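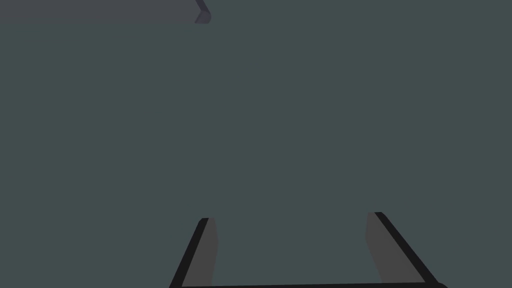
2022-06-10

Quick one, bus in a bit. We're at 1,006 demos in sim for Rumora. Wanted more by now but ok.

Wrist cam view only, this round. Fingers open, plain teal-gray table, gray bar way up in the corner. Those starts are the ones I care about. Policy does fine when the bar begins right between the fingers and falls apart when it barely shows, so Eylül and I have been teleoperating nothing but bad starts all week. My thumb hates me.

Threw out 31 episodes this morning. Mostly me, closing the gripper too early and then wiggling. Melahat says keep the wiggles, the model should see a recovery. Maybe?? I put them in a seperate folder so we can fight about it later.

Also found 2 seeds that were spitting out the same start pose over and over. Fixed. I think.

Next: random table colors, then a retrain overnight. Bülent wants the real arm by November and I keep saying sure. If anyone has a decent way to weight the rare starts with out wrecking the easy ones, email me pls. Ok running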